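The Trernwood Show: another year, another points table

September 2019

Members will have had the letter by now. The regional dog show at Trernwood is to be scored on a new system this autumn, bought in from a firm called Vekbridge, and every club that sends dogs is expected to sign up to it before entries close. Our club has been asked for its view. I can only give mine, and it is not a warm one.

The letter says the system will make judging "clearer for exhibitors". What it does, as far as I can make out from the eleven pages that came with it, is turn each judge's placing into a number, add the numbers up over the season and produce a table. The dog at the top in November gets the Michalski Trophy. Until now the Michalski has gone to whichever dog won Best in Show on the day, and everybody standing round the ring could see which dog that was.

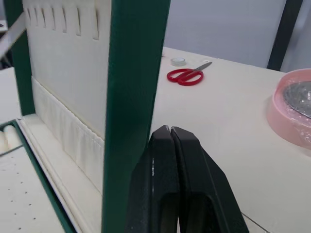 The points are where I start to have doubts. A class win at a big show is worth more than a class win at a small one, fair enough, but the cut-off for a big show has been set at 573 dogs. Our own spring show drew 545. So a terrier that beat a very strong class in our hall would earn half of what it could pick up against two other dogs at a larger venue down the motorway. I asked where 573 came from and was told it was "based on the data". I asked to see the data and was sent the same eleven pages again. A tall post painted green, like the one in the picture, is at least something you can walk up to and knock on, and I should like the arithmetic to be as solid as that before we lean on it.

Then there is the travelling. Under the old rules you could keep a dog at home all summer, bring it out in good coat for Trernwood and have as fair a chance as anyone. Under the new ones you would need to be out most weekends from Easter. The worked example in the letter has the leading dog finishing on 3,047 points. I sat down with last year's show dates and tried to get one of mine to 1,000. It took nine shows, four overnight stays and a level of success that my bitch has never come near in her life. People with a van and a paid handler will manage it. Members with one dog and a job will not, and they make up most of this club.

I have heard it said that the table will bring new people in. Perhaps it will. We heard the same when the Pramik people talked us into online entries, and what we got was a queue at the secretary's table of owners whose dogs had been put in the wrong class. It was sorted out in the end, by hand, with a biro.
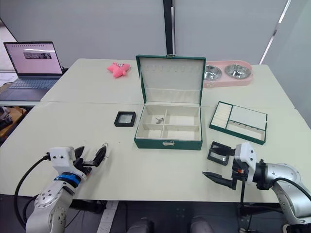
None of this means the old way was perfect. Best in Show on a single afternoon can be a lottery, and we have all driven home muttering about a judge who seemed to have made up his mind in the car park. If the aim is to reward a dog that does well all year, there could be a separate prize for it, with its own small cup, and those who want to chase it could chase it. The Michalski could stay where it is. I put this forward at the last regional meeting and was told it would be "taken into account". It does not appear in the letter.

There is also the matter of cost. Clubs will pay nothing for the first season. After that there will be a fee, which the letter describes as modest and does not give. I would not buy a bag of kibble on those terms.

The club vote is at the next meeting, after the ringcraft class. Please read all the pages before you come, including the table at the back, which is printed very small. If you can't attend, a note through the secretary's door will be counted. Anyone who has worked out how the points for junior handlers are meant to be split is asked to bring their workings, as I have had three goes at it and got three different answers.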